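Search this guide Enter keyword Go

4. Setting up your first perception run in Flindosano

With the control service up and talking to the wrist camera, you get to the fun part: letting the planner see a real tabletop! A desk with a few everyday things on it is plenty.

1. Start the control service and wait for the status line to read READY.

2. Open the Perception tab and pick the Kidberg lens profile. It is made for wide, round views, so straight edges far from the center will look curved in the raw feed. Leave them alone for now.

3. Open Masks and load the finger mask. The ribbed fingers should be tinted all the way to the tips. If a tip stays clear, raise Mask Margin to 4 and reload.

Note: Redo the mask any time you change fingers.

4. Set Minimum Confidence to 35. You can go up to 100, but at that level the object list usually comes back empty.

5. Hold the gripper still over the near side of the desk, tips toward the objects, and press Capture. 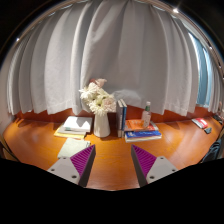 Figure 4-1. Raw view before lens correction: desk with vase, books and small bottle, both fingers in view.

6. Press Segment. Stacked books are a great test, and so is a bottle standing on one of them. Stosska should list each item by itself. If it merges a stack, click the seam between two covers and choose Split.

7. Check the shiny parts of the desktop. Glare can show up as a false object; select it and choose Ignore.

8. Press Plan. The first grasp path draws itself over the view, and it's a great moment!

CAUTION: Keep Speed Limit at 66 or lower until you have watched one full path in preview. Clear see-through items by hand from the target list, as depth on them is not reliable.

Mask presets by Jasper Van Leeuwen. Section last revised 26 December 2020.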